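Quick-Release Tripod Plates: A Comparison for the School Photo Studio
Project report, Imaging Equipment course, Govstead Technical College

Purpose

The studio lends out tripods with two kinds of quick-release plate, one from Vetby and one from Andulent. Students often return with the wrong plate on the camera, and the plates do not fit each other's heads. We were asked to recommend one type for all loan kits.

Method

We tested 4 plates, 2 of each make. Each was mounted on the same camera body with a mid-size zoom lens and locked to a Paulauskas ball head using the maker's own clamp. We tilted the head to portrait position, left it for an hour, and marked any turn of the camera against a strip of tape. In total we logged 39 mountings during July.
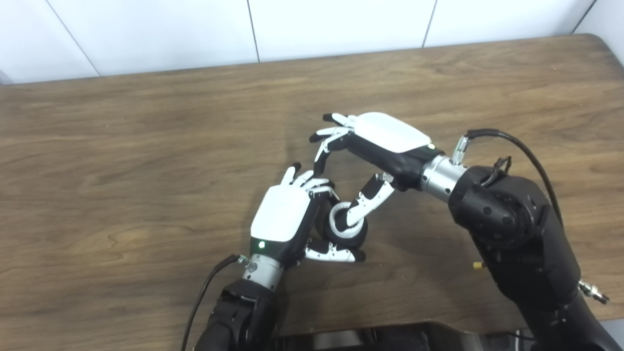 Handling a small wheel at a wooden table.

Results

The Vetby plates have a rubber pad and did not twist with the zoom at its short end. With the lens fully extended they turned slightly in portrait position. The Andulent plates have a raised lip at the back — this sits against the camera body and stops it from turning. They held in every test, but the lip blocks the battery door on our older bodies, so the plate has to come off to change a battery.

The Vetby screw can be tightened with a coin. The Andulent needs a hex key, and one went missing during the project.

Recommendation

We recommend the Vetby plate for general loan kits and the Andulent for the long lens kit only. The hex key should be tied to the bag. We did not test video heads or wear over a full school year.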